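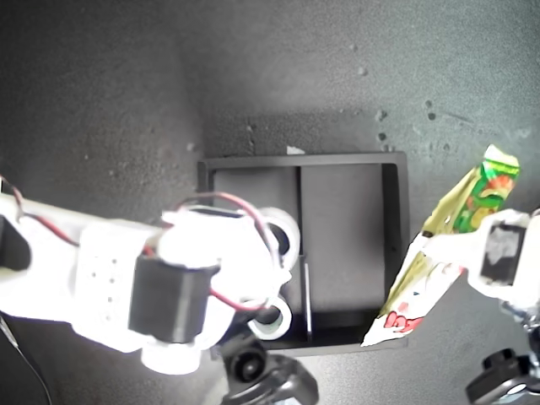 Fig. 1. Snack bag over the black tray.

Do Smaller Packs Make Us Eat Less?
Hjalti Fogh, Skorkau

The Tostley leaflet claims that small packs cut snacking. I doubt it. We asked 40 students to keep a food diary for 9 days in August, and 13 stopped before the end. Those who stayed were probably the careful eaters anyway. Purificación Mateos thinks the diaries still show a drop. I see one only if late-night entries are left out.
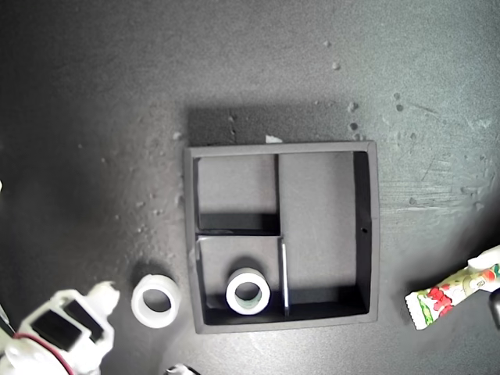

Problems with the diaries

"A handful" was never defined. Two people wrote "the usual" every day.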